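From: Wenceslao Carrasco
To: home-repair list
Date: 25 October 2024
Subject: Re: Wall anchors for the long shelf — is the rating real?

> I'm putting a nine-foot book shelf along the hallway wall (half-inch
> drywall, studs where you'd expect except over the old doorway, where
> there's nothing useful for a long stretch). The box of Protus anchors
> says 165 lb each in drywall. There are 3 brackets that can't hit a
> stud, 2 anchors each, so by my math the middle of the shelf is good
> for far more than I'd ever put on it. The guy at Cisternas said the
> same and sold me a second box. Is there any reason not to just go
> ahead? I'd like it up before my in-laws come in November.
>
> — Grelley Street, upstairs

I'd hold off, and I'd be slow to believe the guy at Cisternas, who has sold me a few second boxes too.

Start with the number on the box. Does it say what was tested? Mine doesn't. I have a box of the same Protus anchors in the garage and I read every side of it last night, including the fold under the flap. It gives a weight, the words "in drywall," and a picture of a smiling man with a mirror. It doesn't say which thickness of drywall, whether the load was hanging straight down or pulling out, or whether 165 was where the thing failed or some fraction of that. Those are very different numbers. If it's the failure load, you want to be using a quarter of it at most, and I'd go lower in an old hallway.

Then there's the direction of the pull. A mirror hangs flat and mostly drags down on the screw. A shelf sticks out. Put a row of books on a bracket that's ten inches deep and only eight inches tall, and the top screw is being pulled straight out of the wall by something close to the weight of the books, or more if the heavy ones sit toward the front. Drywall is chalk with paper on both sides. It does okay with the first kind of load and badly with the second. So your math (adding up all the anchors) is wrong in two ways: the bottom anchors do almost nothing against pull-out, and the load never splits evenly anyway. One bracket always ends up a hair proud of the others and takes more than its share until something gives.

I'd also question "studs where you'd expect." Have you found them, or are you expecting them? When I did my own hallway I trusted the spacing, and the fourth one was off by three inches. Drive a finish nail where the bracket will cover the hole. If you feel it bite past the drywall and keep biting, that's wood. My stud finder (a Drunasus, not cheap) beeped at a strip of metal lath and swore it was a stud. I don't use it anymore except to find the edges of things, and then I check with the nail.

Someone will probably write in to say they've had toggles in drywall for years with no trouble. I believe them. I'd like to know what's on the shelf. Paperbacks and a fern is one thing. You said books, and a nine-foot run of hardcovers is heavier than people guess — weigh one foot of yours on the bathroom scale and multiply. Do that before anything else, please, and post the number.

What I'd do over the old doorway:

Take a strip of one-by-four long enough to reach a real stud on both sides of the gap. Screw it into those studs with proper screws, two per stud. Paint it the wall color. Then mount your three brackets to the strip. It's a rail, it shows a little, and your in-laws won't care. If you care, open the wall and put blocking between the studs, but then you're patching and sanding and you can forget about November.

Whichever way you go, drill pilot holes square to the face. A peg or a screw that goes in crooked holds worse and looks worse, and most people drill crooked when the work is at an angle to them or they're up a ladder.

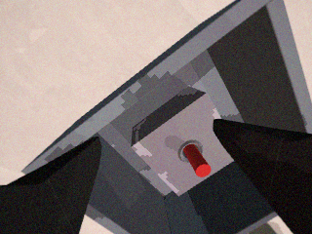
Short red peg in a tilted block (computer rendering).

For a rail you can clamp the board flat on the bench and drill it there, then hold it up and mark through. Much easier than drilling overhead.

A few more things, in no order. Don't use drywall screws for the brackets, they snap. If the bracket came with screws, look at them hard, mine were soft enough to strip by hand. And don't go by online reviews for the anchors. One of the listings I looked at had 4000 of them and the ones I read were nearly all written the day the box arrived, before anything had hung on anything.

As for the second box, take it back if you kept the receipt. They gave me store credit last time and argued about it.

What's the shelf board, by the way? You didn't say. If it's particle board it'll sag between brackets no matter what they're screwed to, and I'd want to sort that out before you buy any more hardware.

Wenceslao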